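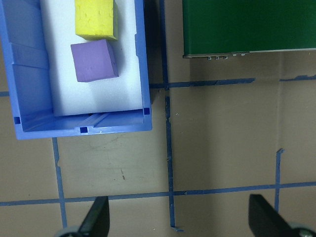

Akash Vishwakarma once remarked that a stock record is a forecast of what a person will find when they go and look, and should be graded the way any other forecast is graded.

Chapter 8
Stock Records and Physical Counts

8.1 The two quantities

Every item held in a store has two quantities attached to it. The book quantity is the number shown in the stock record. The physical quantity is the number of units present at the storage location. The book quantity is available at any time to anyone with access to the record. The physical quantity is known only when a count is made, and it goes out of date with the next movement.

The difference between the two is called the variance. By convention, variance is physical minus book, so that a negative figure means a shortage. Some older texts reverse the sign. Students reading count reports from outside sources should check which convention is in use before drawing any conclusion from them.

Earlier chapters assumed that the book quantity was correct. The reorder point in Chapter 5 and the safety stock formulas in Chapter 6 both take the book quantity as an input and make no allowance for error in it. This chapter drops that assumption.

8.2 Sources of variance

Variance enters a record through a transaction that was posted wrongly, posted late, posted twice, or not posted at all. It also enters through physical events that produce no transaction, such as breakage, theft, evaporation, and units put back in the wrong location.

It is useful to separate errors that cancel from errors that accumulate. If a picker takes item A in place of item B, the record for A will be too high and the record for B will be too low by the same number of units. Total units in the store will agree with the total in the books, and a check made on totals alone will find nothing. Errors of this kind are called cross errors. Unrecorded breakage, by contrast, always acts in one direction, and the variance grows until a count corrects it.

Unit-of-measure errors form a separate group. A receipt of 36 cartons posted as 36 pieces gives a record that is too low by a factor equal to the carton size, less one, times the quantity received. These errors are rare compared with picking errors but large when they occur, and they account for much of the value adjusted at a typical first count.

8.3 Locations and containers

A count is made at a location. The location may be a shelf position, a pallet space, a drawer, or a container that moves between fixed positions. Where containers move, the record must tie the stock to the container and the container to a position. A count sheet that lists only positions will miss any container in transit at the time of the count.

Three rules apply to containers used as locations:

Each container carries one identifier, and the identifier is not reused while any open transaction refers to it.

Liners, dividers, and other fittings are recorded as part of the container. They are not stock, even when the same article is also held for sale elsewhere in the store.

A container with nothing in it is counted and reported as zero. Leaving it off the sheet is treated as a missed count.

The third rule is the one most often broken. A blank line can mean that the counter found nothing or that the counter did not look, and the person posting the results has no means of telling which.
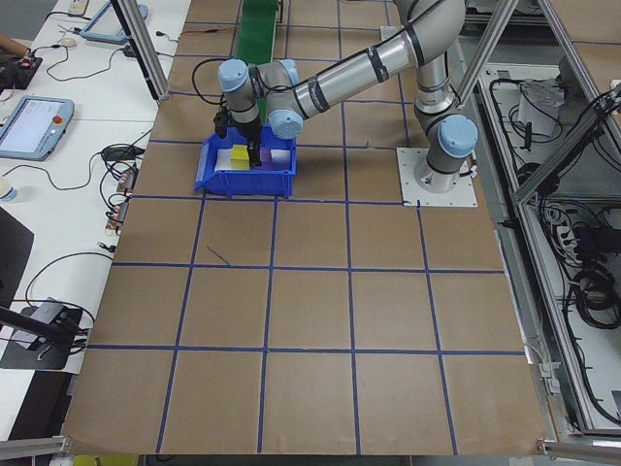 The treatment of part-filled containers depends on how the stock is issued. If issues are made by the full container only, a part-filled container is an exception and should be set aside for investigation. If issues are made by the piece, part-filled containers are normal, and the count procedure must state whether units are to be counted by hand, by weight, or by measure. Weight counting requires a known tare for the container and its fittings, and a unit weight with a small enough spread for the quantity involved. Section 8.6 gives the calculation.

8.4 Measures of accuracy

Two measures are in general use. Record accuracy is the share of locations counted at which the variance falls within tolerance. Value accuracy is one minus the ratio of absolute variance value to total book value. The two can differ widely for the same count.

Consider the Ivumora store, which is used for the worked problems in the rest of this chapter. The store has 1,149 locations. A full count finds 41 of them outside tolerance. The number within tolerance is therefore 1,108, and record accuracy is 1,108 divided by 1,149, or 96.4 percent. Nothing in this figure shows whether the 41 failures concern washers or electric motors. The value measure addresses that question but hides the number of failures, and a single large error can dominate it.

Absolute variance must be used in the value measure. If signed variances are added, cross errors offset one another and the result will overstate accuracy. The net figure has its own use in financial reporting, where the effect on the balance sheet is wanted, and the two should be shown on separate lines of the report.

Tolerance is set by item class. Items counted by hand in small numbers are normally given a tolerance of zero. Items counted by weight are given a tolerance based on the spread in unit weight. A tolerance should be fixed before the count begins and should not be changed while results are being posted.

8.5 Full counts and cycle counts

A full count covers every location within a single period, during which movements are stopped or closely controlled. A cycle count covers a portion of the locations each working day, so that all are reached over a stated interval. The Walico method, described next, selects the daily portion by item class and by the time elapsed since the last posted movement.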